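Lecture 5: When the Wrist View Tells You Nothing
Brirkell sim track, course handout

Today is about perception, and mostly about what a policy does when it hasn't got any. 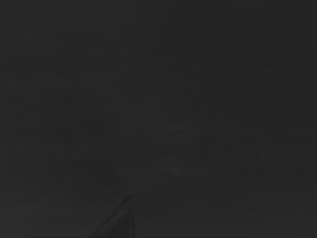
The Norari planner asks for a grasp pose at every step, and it will get one whether or not the pixels deserve it. A network fed a nearly flat gray input still returns six tidy numbers and a confidence. Last year's confidence was 0.9-something on pure charcoal. Please do not be last year.

Before you blame the model, check the input. In the Pallwood tool, open an episode, pull the wrist view and plot the histogram. If everything piles up in one narrow hump, you have a lighting or exposure problem, and no amount of retraining will talk you out of it. Stretch the contrast and look again. Faint shapes may show up. So may compression blotches, and your detector is happy to call those boxes.

Things to try, cheapest first:

Log the mean and spread of each image next to the action.
Mask out the finger before you compute them. It is often the sharpest edge going, and it will flatter your numbers.
If the spread stays under your threshold for 2 steps, hold position and ask for another view.
Compare with the depth channel, if you remembered to turn it on.

Homework: the practice set has 2288 episodes. Take 60, write the check, and report how many it rejects. If the answer is zero, read your code again - then read it once more before office hours.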